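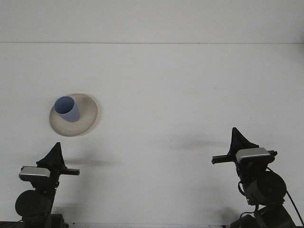 Workbench > Notes > Cup and plate, second batch

Print this post | E-mail this post

Cup and plate, second batch

The first batch of demonstrations for the cup task went into training on Monday and the resulting policy was poor. It had learned one way of standing a cup up and applied it everywhere. I spent the rest of the week collecting a second batch, and these are my notes on what changed.

The task is the same as before. One plate, one cup, two arms. The cup must finish upright on the plate, with both grippers clear of it. Either arm may do the work, and both may be used. The operator drives the pair by hand from the leader arms and a session is recorded from start to finish, including any hesitation.

The fault in the first batch was the starting layout. Gitau Odera and I had both been placing the plate near the middle, more or less out of habit, with the cup on its side and the mouth towards the wall. The policy then had no reason to choose between arms. In testing it sent both in together and they met over the plate.

For the second batch I wrote the starting layouts down beforehand. There are 48 of them. Each gives a plate position, a place for the cup on the plate, and a direction for the mouth. A cup tipped up and away to the left, on a plate well over on the left side, is a left-arm job with an awkward wrist angle, and the first batch had no examples of that at all. The layouts are shuffled before each session so that the operator does not settle into a rhythm.

I kept the table and wall plain. Mwende Bakilana has argued for adding clutter from the start, and she may be right in the long run, but I want the grasp working on a clean surface before I give it anything else to attend to. A pale plate on a white table is already harder than it sounds. The rim is the only strong cue, and in flat light the shadow is doing much of the work. I have stopped adjusting the exposure between sessions for that reason. The blue cup has given no trouble.

Changes to procedure:

Both arms now start from a fixed rest pose, checked by the script before recording begins. Previously we parked them by eye.

A session begins with the arms still. The old recordings often opened with the operator already moving, and the policy copied that.

Failed grasps are kept if the operator recovers without outside help. If somebody has to reach in and move the cup, the session is thrown away.

No regrasping for neatness. If the cup is upright on the plate, stop.

The last rule was the hardest to follow. Hortensia Agudelo's sessions were the cleanest to watch, and 3 of them had to go because she nudged the cup towards the centre of the plate after it was standing. The policy cannot tell a correction from a requirement.

Of the 48 layouts, 41 now have a usable recording. The other seven all put the plate at the far edge of reach, where the wrist runs out of travel before the fingers are level with the cup. I will either move those plates inwards or drop them.

The recording script is still the one from Plernov, with two patches. It loses a camera image now and then under load and fills the gap by repeating the previous one, without logging it. I have added a check that rejects any session with a repeat. That check should have been in the first batch too, and I am running it over the old files before merging anything.

Training starts again once that finishes. The settings stay as they were, batch size 32 included, so that any difference comes from the data.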